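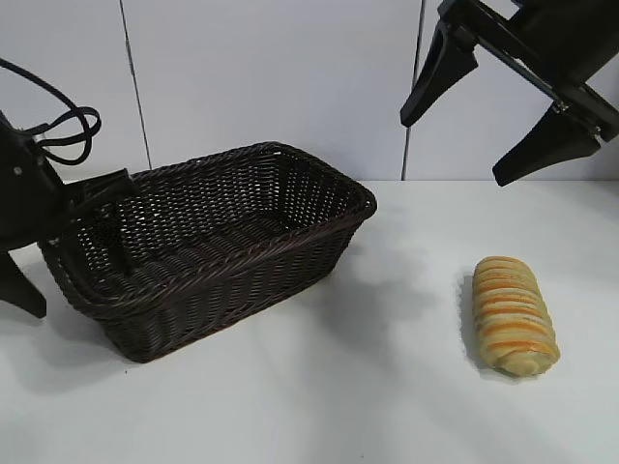

April, a little after 8 in the evening

Kalevi Jääskeläinen turned 70 this month and we finally got him over for supper, after two postponements and one very long phone call about whether he should bring his own fish. (He brought his own fish.) I had been fussing since morning, airing the good tablecloth and then deciding against it, and I made the barley soup my mother used to make when people came in from the cold, though it was mild enough today to leave the kitchen door open!

He told us all over again about skiing to school outside Strand, and this time the hill was steeper and there was a dog in it. I don't mind a bit. I love the way he stops in the middle to hunt for a word, and how he pats the table when he finds it. We had bread with the soup and he ate the heel, as he always does, and asked after my sister in Ollton and whether her knee was mending.

When he left he wrote out his rye recipe on the back of an envelope. I can't read the third line at all, so I'll have to call him tomorrow before I buy the flour.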